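Exporting Project Files from Plander

Members of a Plander workspace may export project files at any time before a project is closed. Only the workspace owner can export files from a closed project.

Open the project and select Files from the menu on the left. Check the box beside each file you wish to include, or choose Select All. A single export may contain up to 400 files.

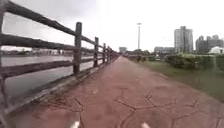 A paved path with a wooden fence on the left and grass on the right.

Click Export, then choose a format. The Original option keeps each file as it was uploaded. The Archive option places all files in one compressed folder. File names longer than 64 characters are shortened in the archive.
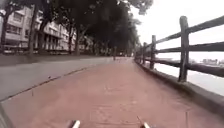
When the export is ready, a link is sent to the email address listed in your profile. The link can be used 2 times. If it has expired, return to the Files page and click Request New Link.

Note: Files shared from a Cinetti account are not included and must be exported separately.

Questions about access to closed projects should be sent to Peninah Mussa, Workspace Support.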